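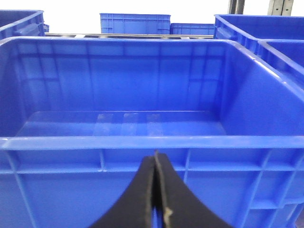
3. Materiales y recogida de datos

3.1 Las cajas

El estudio se hizo en el almacén de Sudport, nave de devoluciones, entre marzo y junio. Parque total de cajas grandes de plástico: 163. Todas reutilizables, todas en rotación entre la nave y los clientes. De esas, 19 quedaron fuera desde el principio (borde partido, fondo abombado, etiquetas imposibles de quitar) y no se vuelven a contar en lo que sigue. El resto entró en el muestreo tal como venía, sin limpieza previa.

Nos interesan sobre todo tres zonas: borde superior, cara exterior de la pared, fondo interior. El borde porque es por donde se coge, se arrastra y se apila. La pared porque lleva los nervios, y los nervios acumulan polvo y restos de adhesivo. El fondo porque es lo que toca la mercancía. En la Figura 2 se ve bien el tipo de pared: paneles rectangulares separados por nervios horizontales y verticales, más uno en diagonal hacia la esquina inferior derecha. Cerca del extremo derecho hay un rebaje con un pequeño escalón, probablemente la zona de agarre. El interior está vacio, fondo liso.

Figura 2. Caja azul de plástico, interior y cara exterior de la pared delantera.

El fondo liso es importante para lo que viene después. Los modelos con fondo en rejilla dejan caer la suciedad pequeña, los lisos la retienen - y por tanto se puede recoger y pesar. Lui y Yip ya lo habian señalado en el informe interno anterior, aunque con una muestra muy corta y sin separar por zonas.

3.2 Ciclos y registro

Un ciclo = salida cargada, vuelta vacía, inspección. Total registrado: 905 ciclos. Cada caja lleva un código escrito a mano en cinta, por fuera; cuando la cinta se despegaba se reponía con el mismo código si había certeza de cuál era, y si no la había el ciclo se anulaba. Se anularon pocos. La hoja de inspección es la de Huang con dos cambios: se quita la casilla «aspecto general» (cada inspector entendía una cosa) y se añade una para los rincones entre nervios.

Inspección por dos personas, Lai-ching Chung y Tatu Kaijage, por separado y sin ver la hoja del otro. Cuatro niveles de suciedad, del 0 al 3. Nivel 0: se puede reutilizar sin tocar. Nivel 1: paño seco. Nivel 2: lavado. Nivel 3: lavado y segunda revisión. En caso de desacuerdo de un nivel se anota el más alto; con desacuerdo de dos o más se mira otra vez entre los dos. Esto último pasó sobre todo en los rebajes de las asas, donde la sombra engaña bastante, y menos en el fondo.

Sobre la luz: los plásticos brillantes devuelven los reflejos del techo justo en el centro del fondo, y una mancha fina de grasa puede pasar por reflejo. Se pidió a los inspectores inclinar la caja antes de puntuar. Al principio no siempre se hizo. Los datos de las primeras semanas de marzo se conservan pero van marcados, ver apartado 4.3.

3.3 Apilado

Las cajas vacías se guardan en columnas junto a la puerta de carga. No hay norma escrita de altura, se hace a ojo. Para el estudio se fijó un máximo de cinco por columna, boca arriba, y la de arriba del todo tapada con una lámina. Con y sin lámina se comparan en la Tabla 4. Boca abajo habría sido mejor para el polvo, pero el personal de Sudport se negó con bastante razón: ocupan el mismo sitio y hay que darles la vuelta una por una antes de cargar.

Se anotó la posición en la columna en cada inspección de vuelta al almacen. Faltan 183 anotaciones, casi todas del turno de tarde, cuando las columnas se deshacían antes de que llegara nadie con la hoja. Esos ciclos se usan para el análisis por zonas pero no para el de apilado.

3.4 Limpieza

Dos procedimientos. El habitual: manguera, detergente Rasex diluido, escurrir sobre el borde corto. El alternativo, propuesto por Skurdale para cajas con nervios: lo mismo más cepillo estrecho en los paneles exteriores, de arriba hacia abajo, y repaso del borde con paño. La asignación fue por sorteo dentro de cada lote diario. Ming-te Chuang llevó la lista del sorteo y no participó en las inspecciones.

El tiempo se midió desde que la caja toca la rejilla de lavado hasta que se deja escurriendo. No se incluye el secado, que depende demasiado del tiempo que haga y de si la puerta está abierta o no. Tampoco el traslado. Las cajas que volvieron con líquido dentro se vaciaron primero y ese minuto extra va aparte, en la columna «previo» de la hoja.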